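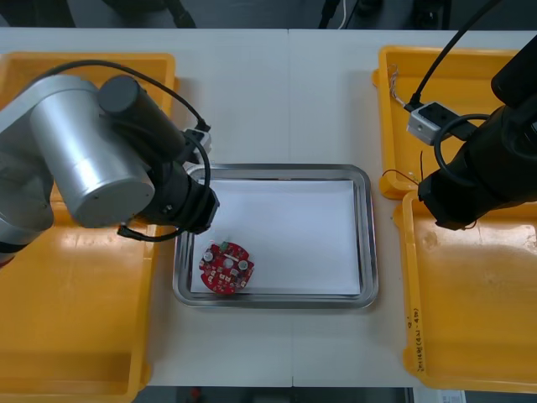 So I finally quit putting it off and started learning to swim at my age, which is old enough that the kid at the front desk asked if I was there to pick somebody up. Nope! Signing up for me, thanks.

The class is at the Ledodholm pool, Wednesday evenings, 30 minutes a go. Our teacher is Natalie Lightfoot and she has the patience of a cow in a field (I mean that nicely). First night we just blew bubbles. I swallowed a fair bit of the shallow end and went home weirdly proud of myself.

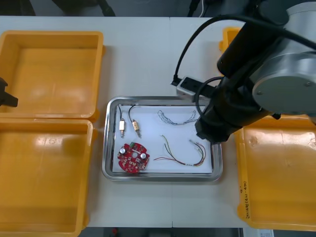 Do you need to put your face in the water on day one?

Most teachers will let you work up to it, and mine let me hang on to the wall for two whole lessons before she brought it up.

Floating on my back was the thing that got me. My legs sink like a couple of wet logs, and the second I think about them my whole middle folds up. Then last week I looked at the ceiling, hummed something dumb, and there I was, floating! Maybe for the length of a sneeze, but I'm counting it.
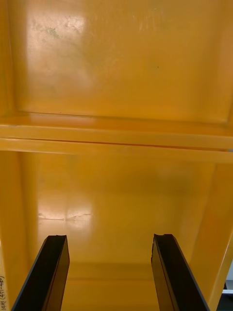

Yellow plastic, up close.

Next up is kicking with a board. I bought goggles that leak on the left side, so if you have a pair you love, tell me.

2 comments

Lempi Oksanen: I learned at 30 and cried in the locker room. Keep going!!

Harish Rajput: Wet the goggle straps before you pull them on. Saves your hair too.

Recent posts
My terrible tomato year
Soup for hot days
Bus rides I have loved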